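Prallier Paper Trades Center to Open Evening Courses in Folding, Binding and Box Making

Registration open now for the October term

PRALLIER, April 2021 – The Prallier Paper Trades Center will offer a full program of evening courses for adults starting in October, the center announced today. The program covers hand bookbinding, box making, map and chart folding, and basic paper repair. It has 100 places in its first term, spread over 11 courses.

The courses are open to anyone aged 18 or over. No earlier training is needed for nine of them. The other two, Leather Binding and Paper Repair II, ask that students have finished a beginner course at the center or can show similar work.

"People have been writing to us for years to ask if we teach at night," said Solange Landry, director of the center. "Most of them work during the day and can't get here before five. We finally have the rooms and the teachers to say yes."

The center has taught paper trades during the day since it moved into the old Marchand envelope works on Osach Street. Its day students are mostly apprentices sent by local printers and binderies. The evening program is separate from the apprenticeship track and does not lead to a trade certificate, though students who later apply for the day program may ask to have their evening hours looked at.

What the courses cover

Folding for Print is the shortest course, at four weeks. Students learn to find the grain of a sheet, score it by hand and fold it cleanly in the common formats, including the accordion fold, the gate fold and the map fold. Heavy colored stock is used in the second half of the course, where a fold made against the grain will crack along the crease and show the white core of the sheet.

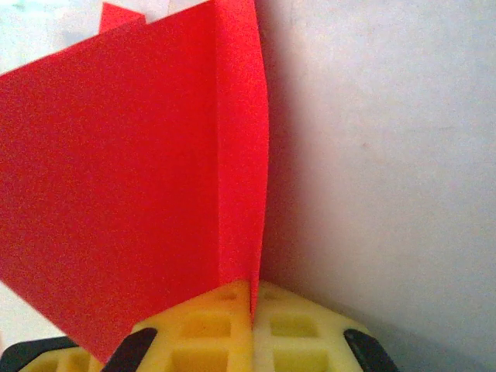
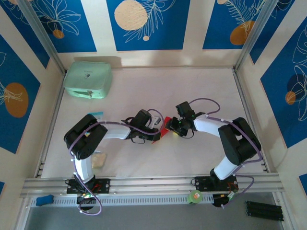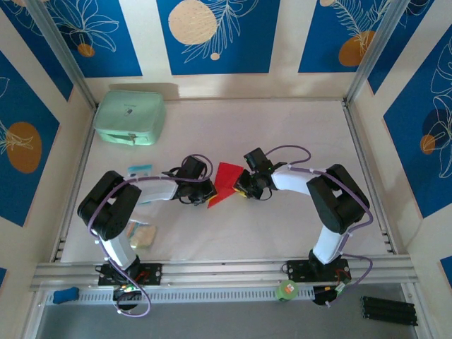
Bookbinding I runs for 10 weeks and takes students through three bindings: a sewn pamphlet, a Japanese stab binding and a flat-backed case binding in cloth. All thread, board, cloth and glue is included in the fee. Students bring their own bone folder and a sharp knife, or may buy both at the front desk.

Box Making I runs for eight weeks. The first project is a plain lidded box and the last is a drop-spine box made to fit a book or object the student brings from home. Measuring takes up the whole of the second evening, and students are asked to have their book or object with them by then.

Paper Repair I is for people who look after old letters, family papers, sheet music or maps. It teaches surface cleaning, mending tears with tissue and wheat paste, and safe storage. Work that needs washing or deacidifying is left for Paper Repair II. The center does not give valuations and cannot store items between classes.

Other courses in the first term include Paste Papers, Slipcases, Envelopes and Mailers, Simple Pop-Ups, Bookbinding II and Leather Binding. A full list with dates is at the front desk and will be mailed to anyone who asks for it.

Teachers

Réjean Li will lead the evening program and will teach both bookbinding courses. Li trained as a trade binder and ran the repair bench at Zargate Bindery for many years before joining the center's day staff. He also wrote the center's printed handbook on case binding, which evening students will use.

"The first few weeks are slow and I make no apology for that," Li said. "You cut a lot of board and you throw a lot of it away. After that your hands know where the edge is and the work starts to move. I would like every student to go home at the end of term with a book that opens properly – and with some idea of why it does."

Two more teachers will be named before the summer. The center is still looking for someone to teach Paste Papers and would be glad to hear from makers in the region.

The rooms

Evening classes will meet in the two upper rooms at Osach Street, which were used for storage until last year. The floors have been redone, and the larger room now has benches at standing height along the windows. The board cutter and the two standing presses stay on the ground floor, and evening students will have use of them once they have taken a short safety session. There is an elevator to the upper floor. The street door is locked at 6:45 each evening, so students who expect to be late should phone ahead.

The reading room will stay open until nine on class nights. It holds 3371 cataloged items, most of them trade manuals, sample books and price lists from paper mills, together with the Marchand company's own order books. These may be read in the room but not borrowed. Photocopies can be made of anything that is not bound too tightly to lie flat.

Fees and registration

Bookbinding I costs $197, materials included. Fees for the other courses depend on their length and on the materials used, and are given in the course list. Leather Binding is the most expensive because of the cost of skins. A lower rate is open to students, people over 65 and anyone out of work; proof is asked for at registration.

Places are given in the order that forms come in. Forms may be dropped off at the front desk or sent by mail, and must come with a deposit of one quarter of the fee. The deposit is returned in full if a course is canceled, or if the student withdraws at least three weeks before the first class. Later withdrawals can be moved to another course if there is room.

Class sizes may be changed if public health rules require it. If that happens, the center will split the larger courses over two evenings and write to everyone on the list.

An open evening will be held before the start of term. Visitors will be able to see the rooms, handle finished work by day students and ask questions about the courses. The date will be posted on the center's door and in its newsletter.

About the Prallier Paper Trades Center

The Prallier Paper Trades Center is a nonprofit school for bookbinding, box making and related trades. It runs a day program for apprentices, a small repair service for libraries and parishes, and a reading room that is open to the public on weekdays.

Press contact: Solange Landry, Director, Prallier Paper Trades Center, Osach Street, Prallier. Interviews and visits to the rooms can be arranged through the front desk.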